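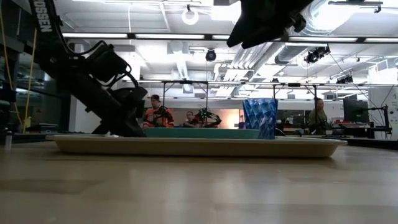 About the Gaden Robotics Club

We're the student robotics club at Gaden Technical College in Urnorport, and we meet every Wednesday at 5 p.m. in the manipulation lab, until somebody notices how late it's gotten. Right now we have 78 members. A few have been building things since grade school and plenty had never touched a robot before they walked in (our president, Braulio Villaseñor, was one of those!).

Our thing is tabletop manipulation: getting an arm to pick up ordinary household objects and put them where they belong. It sounds simple until you try it with a vase. We love vases. Boxes, lids and trays come up a lot too, and members are always bringing in odd shapes from home to see what the grippers make of them.

New members start on the Grateo track, which is our own set of beginner exercises. You learn to move an arm safely, teach it a few positions, and then write a short program that does a pick and place from start to finish. Most people get there in around 2 months. After that you join a project team, and everybody on a team gets arm time, first-years included.

The big event of our year is the Bakhtiari Challenge in October. Teams clear and reset a table against the clock, with objects they haven't seen before. Last time we scored 891 points and came home in second place, and we're still talking about it. The practice runs are open, so come and watch, they get loud!

Our faculty advisor is Nicanor Tovar, who teaches controls and will happily stay an extra hour to talk through a joint limit problem with you.

Students from any major can join. There are no dues and you don't need your own laptop. Long hair tied back and closed shoes, please. Come by the lab on a Wednesday and ask for Braulio.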